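Home | Essays | Letters | Back Issues | About

Leave the Cutlery Tray Alone

by Niilo Hämäläinen

Friday night, dishwasher done, and I'm standing at the counter sorting forks from spoons like my grandmother did. Big forks here. Small forks there. Knives all facing the same way or somebody will hear about it. And I thought, good. Let it stay like this.

Because there's a push on. You'll have noticed if you've been in a kitchen store lately. The drawer is being redesigned. The drawer was fine.

My sister-in-law has the Durkedura system. Steel-look inserts, little tilted slots, every knife lying half on top of the next one so that you only see handles. Saves space, she says. It saves space the way a filing cabinet saves space. You want a teaspoon, you have to read the drawer first. She paid 262 dollars for the set, and there's still a second drawer, next to the stove, where the things go that the system has no slot for. The corn holders. The good scissors. The one big serving spoon everybody uses.

Then the other camp, the jar people. All forks up in a jar on the counter, tines out, in the open air, next to the frying. I have eaten at those tables. I've picked the fork out by its tines, in front of the host, and handed it to a child. No.

And the third camp, which I was in for four years, so I'm allowed to be rude about it: everything loose in the drawer. We called it relaxed. It was a pile. You close the drawer and it all slides to the back, you open it and it all slides to the front, and you go in with your hand and hope. I lost a paring knife in there one September and found it with my thumb.

So, the tray. A plain tray with long compartments. I want to make a case for it, and for wicker in particular, which people laugh at.

First, the noise. Plastic clatters. Metal is worse. Drop a handful of spoons into a woven tray and you get a sort of thud, done, the baby's still asleep. I unload at eleven at night and this matters more to me than anything the Pálfi catalog has to say about soft-close runners.

Second, it comes out. You pick up the whole tray and carry it to the table, or the porch, or your mother's, and people help themselves. Try that with a drawer insert that's been cut to fit. My brother had his cut by a man from Justura, beautiful work, tight to the millimeter. It hasn't left the drawer since and neither have the crumbs under it.

Third, and here I'll lose some of you, it shows. Wicker tray on a white counter, it's the one warm-looking thing there. I don't mind that it looks like a picnic. Picnics are nice.

Against: yes, it's harder to wash. Crumbs get in the weave. I take mine outside, turn it over and hit it. Then a damp brush, then leave it in the sun. Ten minutes, twice a year. People write to me about germs every time I bring up wicker and I say the same thing, put the cutlery in dry. All the way dry. If you're putting wet forks into anything, your drawer is not your problem.

What bothers me about the fancy systems is mostly what they do to the sorting. They make it fussy, so one person ends up doing it. In our house that was my wife, who knew which slot was which, and the rest of us stood there holding a butter knife and asking. With a tray there's nothing to know. Tip the basket out on a flat surface, get the lot where you can see it, take a knife by the handle, it goes with the knives.

A wicker tray with a few long compartments, cutlery spread out beside it, and you're most of the way to a tidy drawer.
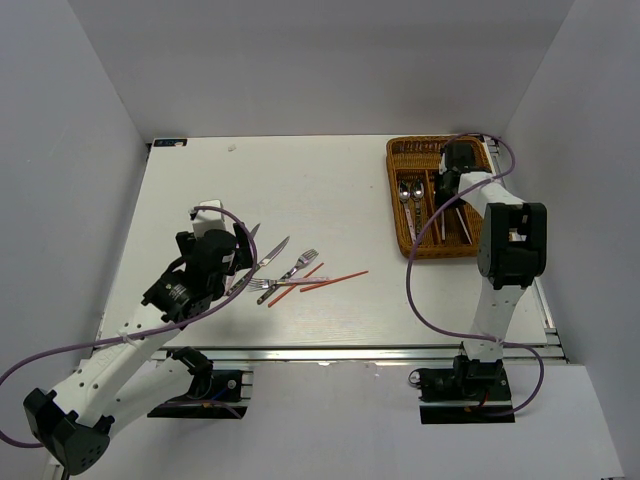

How I'd Do It, Since You'll Ask

Empty everything. Everything, the takeout forks too. Put it all on the table and look at how much you own. The house I grew up in sat five and we had seventeen butter knives, I have no idea who we were expecting.

Keep what you use in a week plus one dinner party. The rest goes in a box, the box goes in the hall closet, and if you haven't gone into it by spring it can go to the thrift store on Clerkonbridge. They always want spoons. Everybody loses spoons.

Forks and knives apart, spoons next to them, small stuff in whatever's left. Handles toward you. I don't care what order, and niether should you, but pick one and leave it. Changing the order is worse than a bad order. My uncle swapped his forks and spoons after a kitchen remodel and was still reaching wrong at Christmas.

Measure the drawer before you buy. Height too. Wicker trays have a rim and the rim will catch, I've sent one back for that.

And don't do it alone. It's a good job for two, one at each end of the counter, radio on, a kid to do the teaspoons. We got more talking done over that tray then we ever do at dinner. If it takes longer, fine, it takes longer. Mine lives on the counter half the time anyway, next to the bread.

Recent in Essays
The Second Drawer and What It Says About You
Against the Knife Block
Why I Still Dry by Hand
Letters: 679 Words on Dish Towels
One Good Pan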